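Stustside Power and Cable
Home > Electrical > Extension leads and strips > Multi-outlet strips

Enidbridge 906 Power Strip, White

Item no. 906-W
Sold by: unit or carton of 16
Availability: in stock, Grilleo warehouse

Overview

The Enidbridge 906 is a white plastic power strip for desks, workbenches and equipment shelves. Each outlet group combines a two-pin socket and a three-pin socket, so both plug types can be used without adapters. The housing has a matte finish and rounded ends. It is intended for indoor, dry locations only.

The 906 replaces the earlier Jakab strip in our catalog. Brackets made for the Jakab do not fit the 906 housing. Customers replacing units one at a time should order the 906-B bracket set with the first strip.

Outlet layout

The outlet groups are spaced along the length of the strip, all facing the same way. In each group the two-pin openings are angled toward each other and the three-pin openings are set straight, one after the other along the strip. The two-pin and three-pin sockets in a group sit side by side. A compact plug leaves its neighbor usable. A large power adapter may cover both, and on a crowded strip it is best placed in the end group with its body pointing away from the others.

All current-carrying parts within a strip share one supply. The load limit on the rating label applies to the total of everything plugged in, and using fewer sockets does not raise it. Add up the values printed on the connected devices before use. Heaters, kettles, irons and similar appliances should go directly to a wall outlet.

Mounting

The strip can be used loose on a flat surface or fixed with the 906-B bracket set. The set contains 2 brackets and 8 screws. Screws are for wood and wood-based board; use suitable anchors in masonry or drywall.

Unplug the strip before mounting. Position the brackets so that they grip the housing near the ends and clear of the outlet face. Do not drill, cut or glue the housing. Leave space at the cord end so that the cord leaves the strip without a sharp bend. When mounting under a desk, check that drawers and chair arms cannot strike the plugs.

Vertical mounting is permitted. Heavy adapters tend to work loose when they hang sideways and should be supported or moved to a short extension cord of the correct rating.

Views

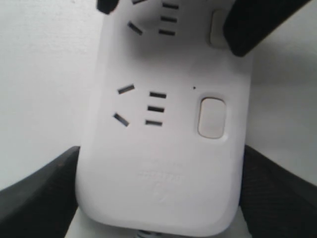 906-W, outlet face. Combined two-pin and three-pin group with button at right.

Care and inspection

Disconnect from the wall and remove all plugs before cleaning. Wipe the housing with a dry or slightly damp cloth. Do not spray cleaner onto the outlet face. Dust in the openings can be removed with a vacuum and a soft brush attachment while the strip is unplugged.

Take the strip out of service if the housing is cracked, if a plug no longer seats firmly, or if there is browning around any opening. The housing is not meant to be opened and there are no parts inside for the user to replace.

Do not connect one strip to another. Do not cover the strip with carpet, paper or fabric while it is in use.

Ordering

906-W Power strip, white
906-B Bracket set
906-W/16 Carton of 16 strips, brackets not included

Cartons are not split for shipment. Orders for fewer than 16 strips are packed individually. Orders placed on Sunday are processed the next working day.

Returns are accepted for unused strips in original packing. Strips that have been mounted are treated as used. For a defective unit, state the item number and the code printed on the rating label, and keep the strip until a return slip has been issued.

Compatibility questions

Check the plug type of your equipment against the outlet layout before ordering, particularly for equipment bought in another country. The strip does not convert voltage.

Technical contact: Géza Bakos, Stustside product desk. Please include the item number in the subject line.

Related items: 906-B bracket set, cable trays, cord clips, single wall outlets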